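Jurnetau bench notebook — June
Laundry task, Prarier cell

7:40 am

Started early to get a few runs in before the building warms up. Controllers homed first go. Left wrist cable had crept toward the gripper overnight again, so I put another turn of tape on it and jogged the arm through its full reach twice. No snagging. If it creeps again I'll make a proper clip for it.

Question for this block of work is still the one on the whiteboard: can the pair of arms empty a basket of washing and leave a folded pile without a person touching anything. Folding from a flat start is mostly behind us. Picking one item out of a heap and getting it flat is where the time goes.

Settings as per the last Atance branch. Only change is the slower approach on the pick, because the fast one was pushing the heap down and the fingers were closing on two layers. Speed cap left where it was for everything else.

8:15

First batch, shirts only. Took notes as I went, cleaned up a bit here.

— Pick from basket: better with the slow approach. Still grabs two items when the sleeves are tangled. The arm doesn't notice it has two, carries them both over and tries to spread them as one. Had to stop it by hand.
— Shake out: fine on the heavier cotton. On the thin ones the hem curls under when it lands and the fold planner takes the curled edge for the real edge.
— Long fold: good. Probably the best part of the whole thing now.
— Cross fold: good when the long fold is good.
— Place on pile: okay. Second item on the pile tends to push the first one toward the back.

Tried Güneş (the new grasp scorer) on the same heap after that. It likes collars, and collars are a decent thing to like. A shirt hung from the collar has most of its length straight down and only needs one more grab. It also likes the basket rim, which is less useful. I've masked off the rim for now with a fixed box. That will break the minute anyone shifts the basket, so PLEASE DON'T SHIFT THE BASKET, or if you do, redo the mask. Instructions are in the readme under "bin".

9:30

Tally for the week so far, shirts and tees together: 100 attempts from basket to pile, 73 finished with no hand on anything. I'm counting a finish as anything I would put in a drawer without refolding, so it's generous. If we counted the way a shop would, with square corners and the collar centred, the number would be lower and I haven't worked it out yet.

Of the ones that failed, most went wrong before the garment was flat. Very few were lost during the fold itself. I'll sort them properly when the logs have copied over.

Time per item is still about 3 minutes when it goes well. I fold a tee in a few seconds and I'm not good at it. Somebody at the open day asked me whether it could do their washing yet, and the answer I gave was yes, if you have all afternoon and you own nothing but T-shirts. I'd stand by that.

10:20

Ran the mixed lot next. Same settings, Güneş on. Colours do seem to matter a bit to the segmentation. Where neighbouring items in the heap are close in colour it can't find the boundary between them and treats the lot as one big garment. White on the table is a different problem, the pale veining in the top gives it false edges near the hem. We talked about a plain dark mat. I'd like to hold off on that, as the whole reason for the patterned top was that people's benches and tables look like something.
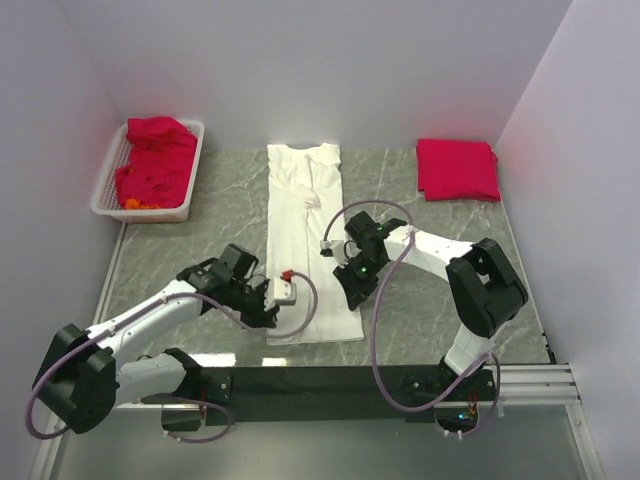
Mixed lot, white item laid out lengthwise, both grippers over it, red ones still in the basket.

Notes on white items generally. Collar end goes to the back, hem toward us. If the hem lands too close to the arm mounts, the elbows have to tuck right in to reach it and the planner gets slow and fussy. Moving the lay-down target back by a hand's width should give us the room. I'll try it on the next batch and write down what happens either way.

Creases in the upper half don't bother the fold much. They do bother the finished look. We could add a smoothing stroke with the side of the gripper before the first fold. I did it with the arms on manual last month and it worked on cotton, and bunched up anything stretchy.

11:45

Stopped for the day on hardware, the afternoon is for logs. Other bits so I don't forget:

— Right gripper pads are getting shiny. Replace before the next long set. There's a bag of new ones in the second drawer.
— Jog pendant battery is low.
— Disk on the logging machine is filling up. Raw footage from May can go to the archive once somebody has checked the copies.
— Socks: not this month. I know it's on the list. A sock is easy to pick up and there's no point until we can match pairs.
— Towels: yes, next. Big and square with no sleeves. I expect good numbers and I expect we'll be tempted to put only those on the poster.

For the write-up, I'd word it carefully. The arms can fold a shirt that's already lying flat and will do it over and over without getting bored. Getting it flat is maybe half done. Carrying the basket, checking pockets, turning things right side out, noticing a stain and putting that one back in the wash — we haven't touched any of that, and all of it counts as doing the laundry if you ask anyone who does it.

Target before we hand over the Prarier report is 1000 logged attempts across shirts, tees and towels. At the current pace that's a lot of mornings. Worth looking at whether the reset can be done by the arms too, just unfolding the pile and dropping it back in the basket. It doesn't need to be neat for that, so it ought to be the easier direction. I'll rough out a script this afternoon and leave it on the shared drive under Atance/reset.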